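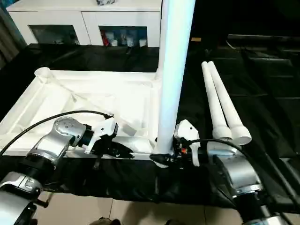

Two arms, one white frame and a few lengths of pipe at the Plikumham workshop.

The first thing I learned about teaching a robot is that you hold your breath. I don't know why. I was sitting in a swivel chair with a controller in each hand, trying to get a gripper to close on a white pipe, and Venla Laaksonen leaned over and said, very kindly, "You can breathe, you know. It doesn't mind."

I'd come to Plikumham because I kept hearing that robots were now being taught by people like me, meaning people who can't write a line of code and have trouble with the settings on their own oven. You do the job through the robot, the robot's computer keeps a record of everything the arms did and everything the cameras saw, and after enough rounds of that a program starts to pick up the pattern. That was the pitch, anyway. I wanted to see how much of it was true and whether I'd be any good at it. (Some of it, and no.)

Venla runs the sessions for a small outfit called Oltular. She used to teach pottery, and she still talks like a person watching beginners at a wheel. The job she had set up sounded like nothing at all: white pipes, a white frame, a black cloth underneath. Pick up a pipe, stand it upright at the frame, let go, and do it again. A four-year-old could do it while eating a banana. I had pictured myself getting through a stack of them before coffee.

Well! My first go took so long that Santeri Karppinen, who was keeping the log, went off to refill his mug and came back before I'd let go of the pipe. The trouble is that your own hands cheat all day long. They feel the weight shift and tighten up a little, they slide a finger half an inch over, and they never bother to tell you. With the controllers I had none of that. I had what I could see and nothing else, and a smooth round pipe gives you very little to look at. Was I holding it? Was I only near it? I'd squeeze, wait, squeeze a bit more, then lift with my shoulders up by my ears.

"Watch the wrist view," Santeri told me. Each arm has its own small camera close to the fingers, and you can bring that picture up next to the main one. I'd been ignoring it because it made me a little seasick. Everything leans over when the wrist turns, and the pipe looks as big as a tree trunk.

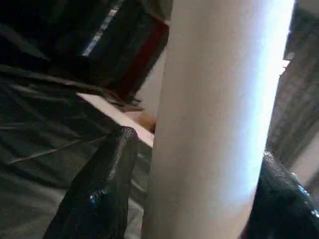
Once I got used to it, though, I hardly looked at anything else. You can see a finger on each side and judge the gap between them, and that was all I needed to know. I stopped poking at the pipe and started coming in slowly, with both fingers spread, then closing them evenly. Venla noticed before I did. She said my last try was one they could keep, and I was ridiculously proud – I may have texted my sister.

Keeping or not keeping is a bigger part of the work than I expected. Santeri's log for this one job stood at 644 tries when I arrived, and he had thrown out 100 of them. Dropping a pipe doesn't get you thrown out by itself. They like a few fumbles, as long as you go back and fix things sensibly, so the program has a chance to learn what fixing looks like. Dithering is what he can't stand. If you hover over the frame for ages while you make up your mind, the robot may learn to hover too, and then you've got an expensive machine with my personality.

I asked how many more they wanted. "Another 300," he said, without looking up.

Esmaeil Farahani, who has done more of these than anyone else there, let me sit beside him for an hour in the afternoon. He doesn't move fast. He moves one arm at a time unless he needs both, and he does the same thing with his elbows every round, tucking them in before he reaches. He told me he varies the starting spot of the pipes on purpose, a bit left, a bit right, turned at an angle, so the program can't get away with memorizing one motion. He also told me he dreams about pipes. I believed him.

There is an older way to do all this, and I tried it too. Veikko Suominen, down the hall, has an arm you can simply take by the wrist and lead through the job, like showing a kid how to swing a bat. I found it much easier, and I could feel when I'd bumped something. But your own body is in the way the whole time, and leading two arms at once takes either a friend or a lot of yoga. Veikko loves it for single-arm work and will argue the point for as long as you'll stand there. Venla just waits until he's finished and goes back to her controllers.

I did ask what the program could do so far. Venla was careful with her answer. On good days it gets a pipe where it should go, she said, and on other days it closes its fingers very confidently on nothing. She wasn't going to put on a show for me with it, and I liked her for that. Shiny white parts under bright light are hard on the cameras, and she wanted many more rounds recorded before she'd say anything was working.

By late afternoon my neck hurt, and I'd gotten my time down to something Santeri could sit through without leaving the room. I asked for one more turn. The pipe went up, I opened the fingers, and I backed the arm away an inch at a time. Then I reached for my coffee and was amazed at how quickly my own hand got there.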